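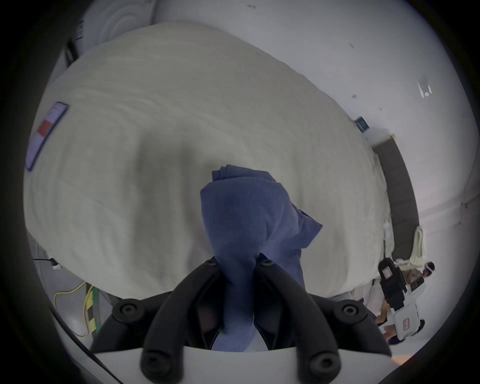 Hotel linen contracts should be priced by weight, and the piece rate should go. A piece rate charges the same for a bath sheet and a thin hand towel filed under one code, so the laundry has every incentive to argue about codes. Plomgate moved its 16 properties to weighed loads in March. Disputed lines on the monthly invoice fell from 537 to zero, as there were no lines left to dispute. The objection is moisture: damp linen weighs more - and the hotel pays for the water. Weighing after drying removes that problem. It requires a certified scale at the laundry and a clause allowing the hotel to inspect it.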